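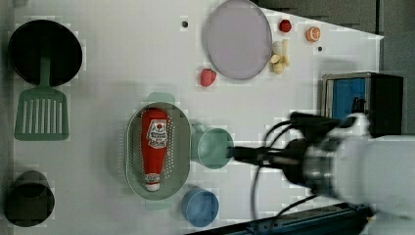

The teal cup, before the second release.

The Planner of Trovport
Feb 10, 2025, by Kadia

Every evening I gave Sorkier one task, and every evening it asked me for more time. Sorkier was my planner. I wrote it in the winter when I came to Trovport, and I was proud of it like one is proud of a slow child.

"500 milliseconds," it wrote in the log.

"You had 500 already," I typed.

The arm waited low over the dark plate, where the red fruit was. The search tree grew in my other window, branch after branch.
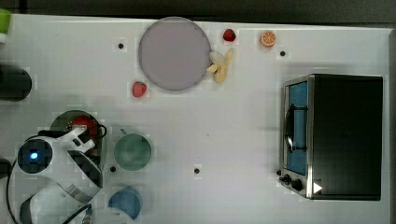 Six

At version six I changed the cost of turning the wrist. Now Sorkier loved the ketchup. Any goal I wrote, the path went first to the red bottle, and the word TOMATO came into the wrist view upside down. I read the whole cost function aloud, as a letter. I found no mistake in it.
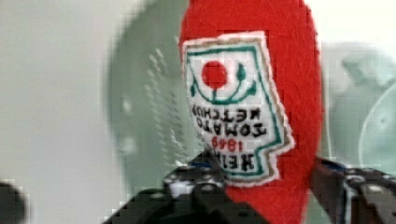
Eight

For version eight I removed the time limit. I made tea and sat down with the log. Sorkier considered the green cup, and the bottle in the colander, and the cup again.
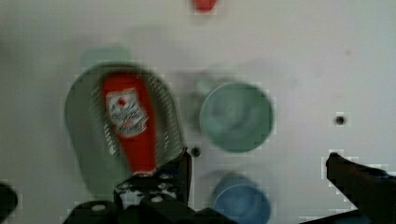 Then it wrote: "Path found. Cost is zero."

I checked. The path had one point, and this was the place where the arm already stood. I saved it under the name Dinsa, my old street, and I did not start version nine.

Contact | © Kadia | Back to top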